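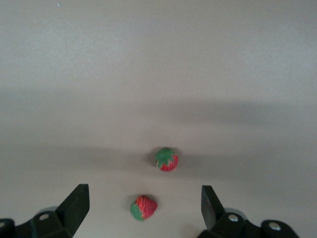
*Figure 7.1 Two toy strawberries between and beyond the open fingers of a gripper, as viewed by the wrist camera.*

# Chapter 7: Teaching by Showing

Pick up a strawberry. Go on, a real one if the kitchen can supply it, or anything small and soft if not. Now try to write down everything you just did: which finger moved first, how far your hand opened, how hard you squeezed, when you decided that the squeeze was enough. Most people manage three or four lines and then stop, slightly puzzled, because the hand knew how to do it and the rest of them was never told.

Chapters 5 and 6 were about getting a robot to move by writing instructions for it. We gave the arm positions to reach and paths to follow between them, and for a bolt in a fixed tray that works beautifully. A strawberry on an open table is another matter. It can lie on its side or sit with its leaves facing up, it can turn up close to a neighbour, and it will probably be somewhere new next time. You could try to write a rule for each case (and we will ask you to try, in Exercise 7.2, because it is a very good way to gain respect for the problem!). In this chapter we take the other road. We do the job ourselves, through the robot, and let it learn from the record.

This is called **learning from demonstration**, and it is one of the most enjoyable parts of robotics to get your hands on.

## 7.1 Two ways to hold the reins

There are two common ways to show a robot a task, and you will use both of them in the Datby practical at the end of the chapter.

The first is **hand guiding**. You switch the arm into a mode where its motors hold up its own weight and little else, take hold of it near the wrist, and move it through the job. It feels odd for the first few minutes, a bit like dancing with a very patient lamp stand. The great advantage is that you feel what the arm feels: if a joint is near the end of its travel, you meet the stop with your own muscles. The drawback is that you are standing right there. Your arm may block a camera, and your shadow may fall across the table.

The second is **remote control**, usually called **teleoperation**. You hold some kind of controller and the arm copies you. The controller may be a joystick, a tracked handle, or a smaller arm with the same joints as the big one. This last kind is called a *leader*, and the arm that copies it is the *follower*. The Pondia leader used in this book has a trigger under the forefinger: squeeze it and the follower's gripper closes, let go and it opens.

With remote control your body stays out of the way, but you lose the sense of touch unless the controller has been built to pass it back to you. Beginners nearly always squeeze too hard at first. Give it an afternoon.

## 7.2 What gets written down

A single run through the task, start to finish, is a **demonstration** or an **episode**. While you work, the computer stores a row of numbers many times a second, and it matters a great deal which numbers go into that row. A typical one holds:

- the angle of every joint
- how far the gripper is open
- the command sent to the arm at that moment
- a picture from each camera
- the time

The third entry is easy to overlook. Where the arm *is* and where it has been *told to go* are slightly different things, and the gap between them carries real information. When the fingers close on something firm, the command may say "closed" while the measured opening stays stubbornly wider. That difference is the nearest thing to touch in the whole record.

Look again at Figure 7.1. The fingertips are wide apart, with the nearer strawberry between them in the view and the farther one beyond. Which should the arm go for? The picture alone doesn't say. A person with a controller in their hand settles the question without noticing, and it is this choosing, as much as the movement that follows, that we hope the robot will pick up from us.

The fruits lie differently too. One is tipped on its side, while the other has its green cap facing up. A learner that has only ever been shown the first kind may well make a poor job of the second.

## 7.3 How many is enough?

Everyone asks this, and the answer depends on the task. To give you something to hold on to, the Witbridge set that comes with this book has 302 episodes of a pick-and-place task. We use 200 for training in the first half of the chapter and bring in the rest later, when we want to see what more practice does.

Variety matters at least as much as number. If you start every episode from the same spot, with the object in the same place, you have made a large pile of one demonstration. Move things. Turn them round. Start with the arm a little too high, or a little to the left -- and include some runs in which you drift off course and then put it right. A robot that has only been shown perfect runs has no idea what to do after its first small mistake, and we shall return to this in Section 7.5 under the name **drift**.

> **Try it now.** Place 2 small objects on a table and close one eye. Pick up the farther object without touching the nearer one. Do it slowly, and say aloud each time you change your mind about where your hand should go. Then swap the objects and repeat.

## 7.4 Being a good teacher

The Zeleke logging tool will happily record anything you do, including scratching your nose with the leader arm. Before you begin, decide on one clear way of doing the task and stick to it. If you approach from the left half the time and from the right the other half, a simple learner may average the two and drive straight down the middle, where neither of you ever meant to go.

Move smoothly, at a pace you could keep up for an hour. Avoid long pauses while you think, as the learner will copy those as well. And keep your eyes on the camera views when you work by remote control: if you can do the job from the pictures alone, there is a fair chance that the information the robot needs is in them.

We start with the simplest learner of all, which treats each row of the record as a question with its answer attached.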